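Slow Down the People Who Teach the Machines

Most of the argument about robot learning is about the models. I want to argue about the tables. For the past year I have supervised people who record manual tasks with hand-held grippers, and I have come to think the work is being planned backward. Companies decide how many examples they want, divide by the number of workers, and call the result a schedule. What goes on at the table gets decided last, if at all.

Our site is in Drerkville, on the ground floor of a building that Denorden used for storage. The contract comes from Arkard, which wants recordings of small household and office jobs. One of these is putting books and papers into a desk organizer. A person holds a gripper in each hand, picks up the book, and files it. A person can learn the job in one morning. Doing it in a way that is worth learning from takes longer.

When the work started, the target was 40 recordings per person per shift. People met it. They met it by finding the one motion that worked and repeating it until lunch. The book started in the same spot, the organizer faced the same way, and every approach came from the same side. Each recording passed the checks. Taken together they said very little, and what they said they said over and over.

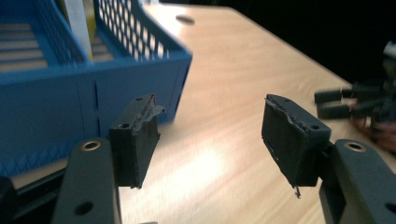
The blue organizer from the left gripper's side, with the other gripper at right.

I don't blame the workers for this. If you pay for a count, you get a count. A person at a machine shop would do the same, and there it would be the right thing to do, since the point of a machine shop is that the parts match. A training set needs the reverse. It needs the book a little too far away, the organizer turned, the grip that starts badly and gets corrected. Those recordings are slower to make and they look worse on a chart.

We dropped the target to 21. Arkard objected, and I understand why, as they had promised someone else a number too. What I told them was that a smaller set with some range in it would save them a second round of recording. I still can't prove that for every task. For the organizer task I am sure of it, having watched the first batch go back to be done again.

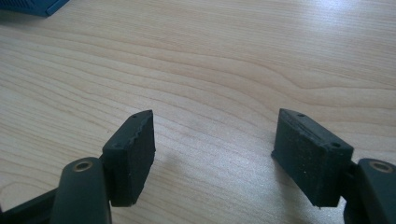

The other half of the problem is dead time. In a well-run session there is a lot of it. Someone resets the objects, moves back, opens the grippers, and waits for the start tone. Managers who visit see the waiting and want it gone. I would leave it alone. People who are given a few seconds between takes will change something on their own, such as the angle they come in from or which hand goes first. People who are hurried will put everything back where it was and go again.

There is also the matter of tiredness. A gripper is heavier at four in the afternoon than it is in the morning, and the motion shows it. The wrists drop, the two hands stop arriving together, and the book gets shoved where earlier it was placed. Some of my colleagues want those recordings thrown out. Others say a robot should see them as well. I think they should be kept and labeled, and that a shift should be arranged so there are fewer of them. We now stop for a break after every 6 recordings.
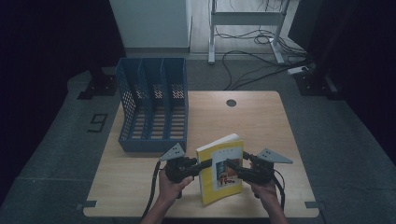
A paperback held upright between both grippers.

Two-handed work is where the hurry does the most harm. Holding a paperback between two sets of fingers is awkward, and each person works out a different answer to it. Some press hard and move fast. Some hardly press at all and let the book rest on its lower edge until they are ready. I used to write instructions telling everyone which way was correct. I have stopped, except where a method damages the objects. If we wanted a single answer we could have asked a single person and gone home.

The usual reply is that variety can be added later by software. Some of it can. Lighting can be changed and colors can be swapped. Becerra, the firm that handles our processing, does this well and charges fairly for it. But software cannot add a decision that a person never made. If all the workers reached from the left, there is no reach from the right to be found in the files.

So my proposal is a plain one. Pay by the hour, set the count low, and spend the difference on changing the layout of the table during the day. We tried 4 layouts per shift, and the workers preferred it. They said the day went faster.
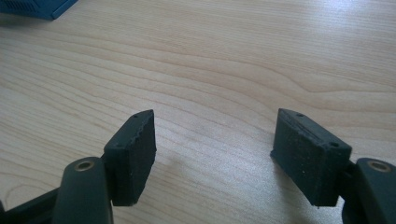
What the buyers should ask for

Anyone who pays for this kind of recording ought to ask three things before asking for a total. How often was the layout changed? How were the workers paid? What was done with the bad takes? If the supplier can't answer, the total means very little.

I would also ask to spend a Monday at the site, standing up, with a gripper in each hand. Arkard sent two people to do that. They made it through the morning, and the next order they sent us had a lower number on it.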